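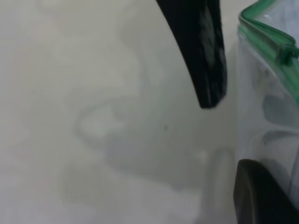

3.2 末端执行器的选型与预算编制

本研究以Hoscombe分拣站的设备更新计划为对象，考察透明软包装物的抓取需求如何影响采购方案。该站拟处理的物料以带拉链封口的透明塑料袋为主，袋体柔软，表面反光强，对夹爪行程、指端形状和视觉系统均有特定要求。若仅依据刚性物料的指标询价，后期往往需要追加夹指和照明费用，原定预算难以覆盖。

据此，预算分为本体、末端执行器、视觉与照明、备件四个科目。末端执行器单独列项，由使用部门提出技术条件，采购部门负责比价。候选方案为Drirkness与Virik两家供应商的平行电动夹爪，报价有效期均为90天。 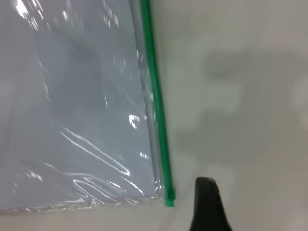
第35卷 第10期 · 118 ·

图4 平放于浅色台面的拉链袋与夹指

袋面褶皱处的高光会干扰边缘识别，而绿色封口条与台面的色差明显，可作为定位依据。因此，视觉科目暂不列入偏振光源，仅预留安装接口，待试运行后再行决定。备件科目按运行1000小时编制，包括夹指、导向件和线缆；夹指按易损件管理，不计入固定资产。

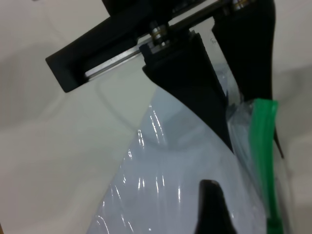
设备购置的时点与维护合同的起算日应一并确定。Benítez方案将二者分开，首年维护费用因此较低，但验收与保修之间存在空档。对于导杆外露、夹指随滑块安装于杆上的夹爪，清洁与润滑的责任归属须写入合同，否则相关工时只能由使用部门承担。本研究将此项工时核定为每年152小时，计入运行费用，不占用购置预算。夹持透明袋的验收项目亦应在招标文件中列明，并规定样袋的规格与封口形式，以保证各供应商的测试结果可以比较。

3.3 分期采购安排

首期采购一套完整单元，用于工艺验证；第二期的数量依据首期验收结果确定。两期之间不得变更夹爪的机械接口，确需变更的，应重新核算备件科目，并报设备管理部门审批。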